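Junddale Household Recycling Centre: Frequently Asked Questions
Last updated 2020-09-18

Who may use the centre?
Any resident of Junddale. Businesses should contact Soltia, which holds the trade waste contract.

Can I bring an old desktop computer? 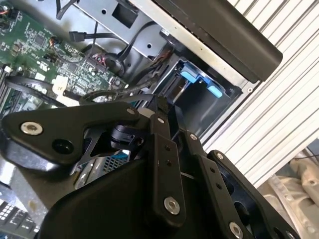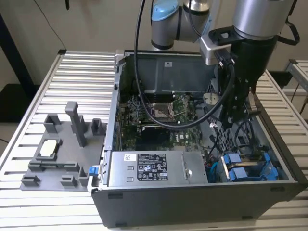 Yes. Computers are accepted at Bay 2 free of charge and need not be complete. A tower may be handed over with its side panel removed, and with the green motherboard and the power supply still in the case. Please take out any batteries you can reach and copy or erase your files beforehand.

How many items may I bring?
Up to 12 small electrical items per visit. Larger loads must be booked.

Are televisions accepted?
Yes, at the same bay. Please do not leave them at the gate.

Do you take paint?
Only if it has dried hard. Liquid paint should be taken to the Milteo depot.

Is there a height limit?
Vans must use the side entrance. Trailers are not admitted in July.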